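Moving the feed reader off the old box
Jun 6, 2019

The hosted feed reader I had used for years raised its price again, so over two evenings I moved everything to a self-hosted one. These are my notes, mostly for the next time I have to do it.

The export produced an OPML file with 587 subscriptions. I ran a short script over it that requested each feed URL, followed redirects, and wrote the final status code to a text file. Of those, 423 returned a valid feed. The rest were a mix of 404s, parked domains, expired certificates and pages that returned a 200 with an HTML body where the XML used to be. That last group is the annoying one, as a status check alone passes them. I had to test the content as well: parse the body, look for a channel or feed element, and reject anything without one.

67 of the failures were blogs that had moved without leaving a redirect. I found most of them by searching for the author name plus the title of the last post I had saved. Jytte Lund's site was in this group. Her feed had gone from /rss.xml to /index.xml when she changed site generators, and the old path was dropped. She has put a redirect in place now.

The server is a small virtual machine at Zivport with 2 GB of memory. The reader itself needs very little of that. The database is the larger consumer, and it grows quickly if full article text is kept. I set retention to 90 days for unread items and turned off retention of images entirely.

Polling took more thought. The default was to fetch every feed every 15 minutes, which is rude to small sites and pointless for someone who posts twice a year. The settings I ended up with:

Feeds with a post in the last week: hourly
Feeds with a post in the last three months: every six hours
Everything else: once a day

Conditional requests matter more than the interval. If the server sends an ETag or a Last-Modified header, the reader should send it back, and an unchanged feed then costs a few hundred bytes. Mine was storing the ETag with the quotation marks stripped, so every request missed and the whole feed came down each time. Vilhjálmur Damgaard spotted it in the log excerpt I sent him. The fix was one line – the value has to be stored exactly as received.

Folders did not survive the import. The OPML had nested outlines two levels deep and the importer flattened them. I considered writing a patch and decided against it. I now have one flat list with tags, and so far I don't miss the folders.

Backups are a nightly database dump, compressed and copied to the machine at home. I restored one to a scratch database to check it, and read state and tags came through intact. Starred items did too, once I noticed they live in a separate table that my first dump command had left out.
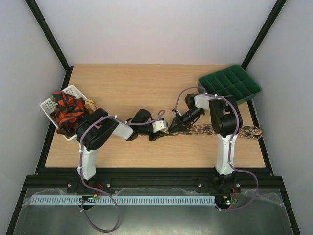 Still open is authentication. The reader has its own login form, but no rate limiting, so for now it sits behind basic auth in the web server. The phone client handles that badly and asks for the password after each restart. I will try client certificates next and add the configuration to this post if it works.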